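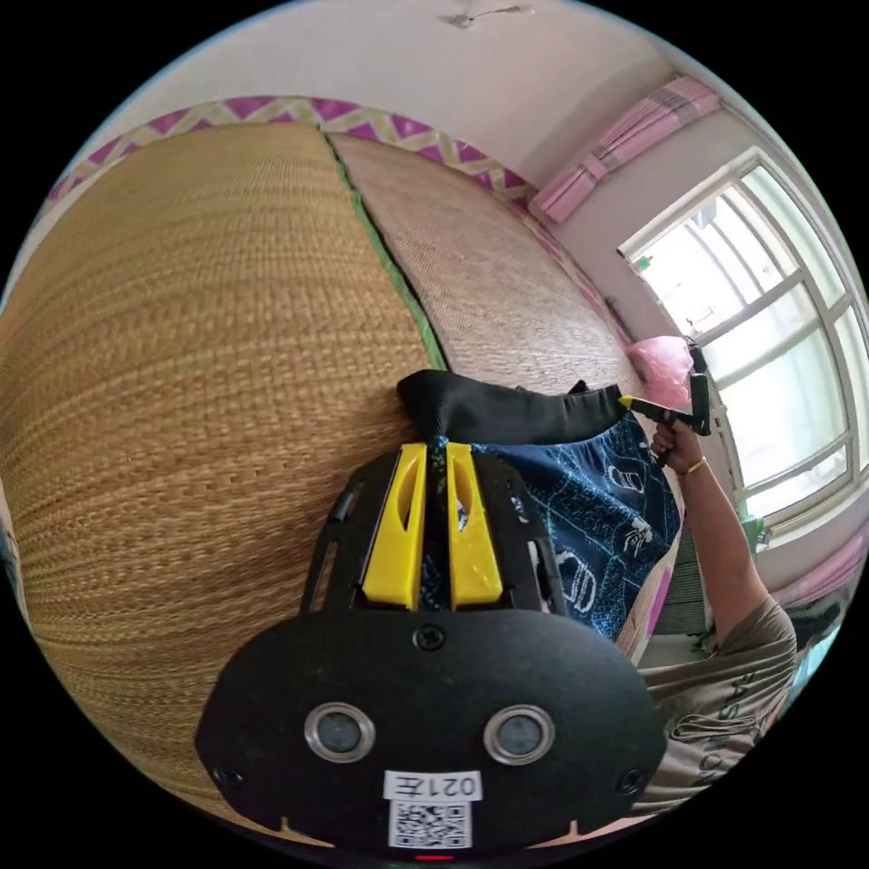 Progress Report to the Mac Giolla Fund

Project: Better sorting and fair sale of garnets from the Stanari hills
Written by: Nhyira Nartey, project coordinator
For the attention of: Teresa Moriarty
Date: Friday, July 27, 2018

1. Where we stand

Since our last report in March, the project has moved from preparation to regular work. The buying station in Stanari is open three mornings a week, and the diggers who are registered with us now bring most of their stones there. At present we have 155 registered diggers. The target in the agreement is 209, and I still believe that we can reach it before the end of the grant, but the rainy weeks were longer than we had planned for and the road to the upper pits was closed for part of that time.

The stones are mostly almandine, dark red, with a smaller quantity of a lighter, more orange material that comes only from the Lorkomton side of the ridge. Before the project, both kinds were sold together by the bag, at one price for the whole bag. The diggers had no reason to keep the better stones separate, and many good crystals were damaged by carrying them together with rough gravel.

2. Sorting and grading

Birthe Þorgeirsson finished the grading guide in April. It has four grades for color and three for clarity, and it is printed on one sheet with small color samples. We tested a first version which had seven color grades, but the sorters did not agree with each other often enough. The shorter guide works better. When two sorters grade the same parcel, the differences are now mostly between the second and the third color grade, where the stones look almost black if they are thicker than a few millimeters. Birthe wants to solve this with a stronger lamp and a fixed distance from the stone to the light.

In the reporting period the station received 2287 parcels. A parcel can be as small as one stone, so this number should not be compared with the bags that were counted in the baseline study. Henrik Hinrichs is preparing a table that converts the old figures into weight, and he will send it to you separately.

3. Training

Two courses were held at the station. The first one was about washing and first selection at the pit, and the second about simple tools: the loupe, the refractometer and the scale. The second course was too short. Participants asked for more time with the refractometer, and I agree with them. We would like to repeat it over two days in the autumn, using money that was not spent on transport.

4. Sales

The buyer Tastosel has taken three lots from us. The first lot was paid late, and the diggers were rightly worried. Cathal Buckley discussed the matter with the company, and from the second lot on, half of the price is paid at collection. The third lot was paid in full on time.

The lighter Lorkomton garnets sell for a clearly better price now that they are offered alone. For the dark material the gain is modest. Large dark stones are difficult to cut in a way that shows the color, and we do not expect this part of the market to change soon.

5. Difficulties

The scale at the station had to be replaced after it gave different weights for the same parcel. Nineteen parcels were weighed again, and the diggers received the difference where it was in their favor.

There is also a question about old pits. The agreement asks us to refill them, but around 300 are on land whose owner is not clear from the district papers. We have refilled only those inside the licensed area – the others must wait until the district office answers our letter.

6. Next period

– Repeat the tool course, two full days
– Install the new lamp and check the grading guide again with it
– Register diggers from the upper pits when the road is reliable
– Sign a second buyer, so that we do not depend only on Tastosel

We ask for your approval to move the remaining transport money to training. The amount stays below the limit which the agreement allows, but Henrik prefers to have your answer in writing before he changes the budget. The financial statement follows as a separate file.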